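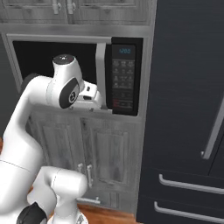

October
By the Collwood arts desk

The Stistden Theater will close its main stage for 17 weeks to replace the counterweight fly system installed when the building opened. The last performance before the closure is the Saturday matinee of the current repertory season.

The work covers 83 line sets, the loading gallery and the locking rail. Most of the manual sets will be converted to motorized winches controlled from a single desk at stage left. A small number near the proscenium will stay manual – the house curtain and the first two borders among them – so that visiting companies can run them by hand.

Ostholm, the rigging contractor, will also reinforce the grid. An earlier load survey found that several beams above the upstage area were rated below the weight of current touring sets. The theater has limited hanging loads in that zone for the past two seasons.

Seating in the main house will drop from 1,213 during the first month after reopening, when the rear balcony will remain closed for cable work. The exact number on sale has not been set.

Two productions move to the Štefanec Playhouse, which seats 719. They will be restaged without flown scenery, and running times may change slightly. Tickets already bought for those dates will be reissued by mail with new seat numbers. Holders who prefer a refund can apply at the box office until 6 p.m. on the day before the performance.

The studio space and the rehearsal rooms stay open during the work.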